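Teleoperated suturing demos: keep the slow ones or bin them?
Forum > Manipulation > Learning from demonstration

ketteridge_m
Posted 09:14

We are collecting demonstrations for a knot tying policy. Two arms, leader handles at a desk, small camera at the wrist. The operator drives everything by remote control and we record joint positions, handle positions and the wrist video. The aim is 100 clean demos of a single interrupted stitch before we train anything.

My problem is the spread in timing. Our best operator does a stitch in a quarter of the time the newest one takes. The slow demos have long pauses where the arm hangs still while the person works out where the needle has gone. Do I cut the pauses, keep them, or drop those demos altogether?

Software is Tovska for recording, if that matters.

Ukau
Posted 09:40

Cut the pauses. A policy trained on pauses learns to pause. We had an arm that would get to the thread and sit there for good. It had seen so many frames of "thread in view, do nothing" that doing nothing was the safest guess.

Set a speed threshold on the tool tip, drop everything under it, retrain. Took me an afternoon.

pellow
Posted 10:02

Disagree with that as a general rule. If you drop every slow frame you also drop the ones where the operator is holding tension on the thread. The tip is hardly moving, but the hold is part of the stitch. Take it out and you get a policy that lets go early and leaves a loose knot.

Look at the gripper command as well as the speed. Jaws closed on thread and tip still: keep. Jaws open and tip still: cut.

Ukau
Posted 10:11

Fair point about tension. I was doing pick and place, so there was nothing to hold. I'd still cut hard on the approach.

ketteridge_m
Posted 10:37

That rule might work. We do log the jaw angle. It doesn't catch the case where somebody is waiting with the needle in the jaws and no thread under load, but that's a smaller number of frames.

Follow-up question. Has anyone tried teaching this by hand instead, moving the arm itself around? Our lab has one arm that can be back-driven and I wondered about using it for the needle pass only.

Aníbal Giraldo
Posted 11:25

I did this for 2 months and went back to remote control. When you hold the arm your own hand and forearm end up in the camera view, and then the policy is looking at something at training time that isn't there at run time. You also can't feel the thread properly through the weight of the arm. For big movements, wiping, pouring, opening a drawer, hand guiding is quicker to learn. For a needle I would not bother.

We were on the Grenumov leader handles, with motion scaled down so that 20 mm at the hand became 5 mm at the tip. Scaling helped new people more than any amount of practice did.

pellow
Posted 11:48

Second the scaling. I don't agree on hand guiding though. If you record the path by hand and then replay it with nobody touching the arm, the video from the replay is clean. You pay for it in doubled session time and the tissue has to be put back the way it was.

Aníbal Giraldo
Posted 12:03

Putting it back the way it was is the part I could never do. Soft material doesn't go back. The replay is off by a few millimetres and the needle goes in somewhere else. Fine for foam blocks.

ehlers_bench
Posted 13:30

To the original question, I'd worry less about timing and more about what the wrist camera gets to see. Ours is lit from close in, so the middle is bright and the sides drop off to black. Add moist tissue and every shallow fold throws a highlight. Black sutures stand out well against the pink. A grey thread is much harder to follow, and it's the one the policy needs when it is under tension.

The other thing is old stitches. Knots already tied look a lot like the thing you are working on, tails and all. A clear tube at the tip is better than a solid one but you then see black strands through the wall as well as outside it. 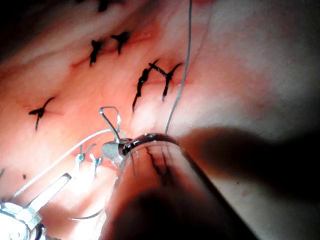
What we do now is vary the number of finished knots left in view between demos. Start some on bare tissue and some on a patch that has been worked over. Before that, the policy would go for the nearest black tails whatever they belonged to.

ketteridge_m
Posted 14:06

That's useful. All of ours so far start on a fresh patch because it was tidier. I'll mix it up from the next session.

Ukau
Posted 14:15

Wouldn't masking be easier? Segment the live thread, feed the policy the mask with the raw picture.

ehlers_bench
Posted 14:52

Tried it. Somebody has to label the thread first, and we got through 3272 frames before people refused to do any more. It was good while the thread was in the light. In shadow the mask broke into pieces and the policy did worse than it did on plain video. Might be different with a better model, I haven't gone back to it.

pellow
Posted 15:20

ketteridge, one last thing on the slow operators. Don't drop them. They make mistakes and recover from them, and your best operator never shows the policy a recovery. Keep the failed grabs as long as the stitch gets finished in the end.

Ukau
Posted 15:31

Not convinced. You are teaching it to miss.

pellow
Posted 15:38

Only if you keep the miss. Trim to where the correction starts.

ketteridge_m
Posted 16:10

I'll run both, same operators, with and without the recoveries, and post the numbers here. Probably May, we only get the arms in the mornings.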